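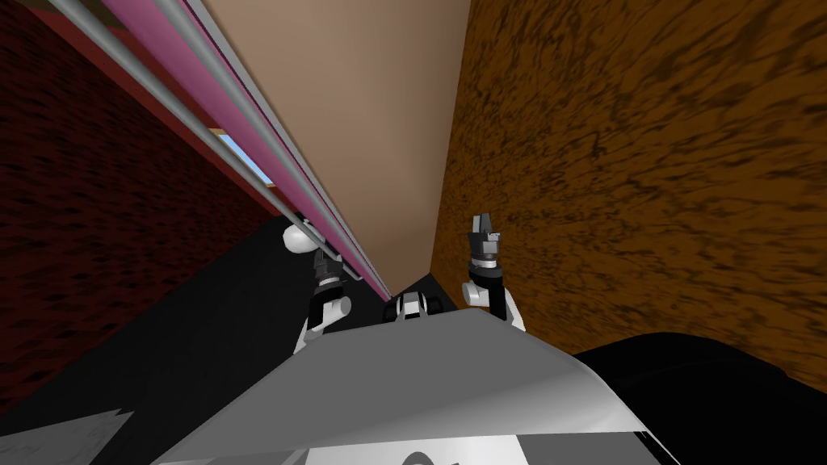

Figure 6.1 Interior view, computer rendering: brick-textured wall, pink rail and paired gray rods.

Chapter 6
Valuing the Collector Automobile

Learning Objectives

After studying this chapter, you should be able to:
Distinguish among insured value, private sale value and auction value.
Explain how originality and documentation affect the price of an older car.
Read an auction estimate and calculate the full cost of a winning bid.
Identify the main sources of error in comparing one sale with another.

6.1 Introduction

The earlier chapters of this book treated the automobile as a good that loses value with age and use. For most cars this holds true from the day of first registration until the vehicle is scrapped. A small share of cars follows a different path. After a long period of decline the price stops falling, remains level for some years, and then begins to rise. At that point the car is no longer bought mainly as a means of transportation, and the methods described in Chapter 5 no longer apply.

This chapter is concerned with cars of that kind. It asks how a price is formed when few examples exist, when sales are infrequent, and when no two examples are in the same condition. Students who have worked with paintings, watches or musical instruments will find many of the ideas familiar. Cars present one added difficulty. They are machines with parts that wear out, and keeping one in running order may require the owner to replace some of the material that made it valuable.

6.2 Three Kinds of Value

The word "value" is used loosely in the trade, and much disagreement between buyers and sellers comes from this habit. In this book three terms are kept apart.

Insured value is the sum an insurer agrees to pay if the car is lost. It is normally set by agreement at the start of the policy and is often higher than the price the owner could obtain in a quick sale.

Private sale value is the price reached between a willing buyer and a willing seller who have both had time to inspect the car and its papers. Such prices are seldom published.

Auction value is the price reached in open bidding on a given day. It is the most visible of the three and therefore the most often quoted. It also depends heavily on who is in the room. Two determined bidders can carry a lot well past its estimate, and the loss of one of them can leave it unsold.

6.3 A Working Case: The Cletitz 300

The chapter returns several times to a single model, the Cletitz 300, a two-door touring car built in a run of 267. Factory ledgers record the chassis number, engine number, paint color and first owner of each car. The ledgers passed to the Nunora archive when the company closed, and they remain the starting point for any inquiry into a particular example.

Ngọc Lò and Calum Moncrieff, who prepared the sales record used in the exercises, sorted the known cars by the state of their major components. A car that keeps its first engine, gearbox and body is described as matching. A car with a later engine of the correct type is described as correct but not matching. Cars rebuilt on a replacement chassis form a separate group and should not be used to estimate prices in the other two.

The sale held each December at Cetmont supplies most of the public prices in the record. Section 6.5 sets out the buyer's premium charged there and shows how to add it to the hammer price. Published reports do not always say whether the premium has been included, and a student who mixes the two kinds of figure will reach a faulty result.

6.4 Restoration and Its Limits

Opinion on restoration has shifted over time. Buyers once favored cars finished to a standard higher than that of the factory. Many now prefer worn paint and aged leather, provided that both are original. Bo-ram Yoo has argued that this preference should be treated as a change in taste and may be reversed. Han-gyeol Noh takes the opposite view and holds that original surfaces will always grow scarcer. The reading at the end of the chapter presents both positions in full.

Key Terms

buyer's premium
hammer price
matching numbers
provenance
reserve

Before You Read On

Review the discussion of depreciation in Chapter 5, and allow 30 minutes for the preliminary exercise on reading a catalog entry.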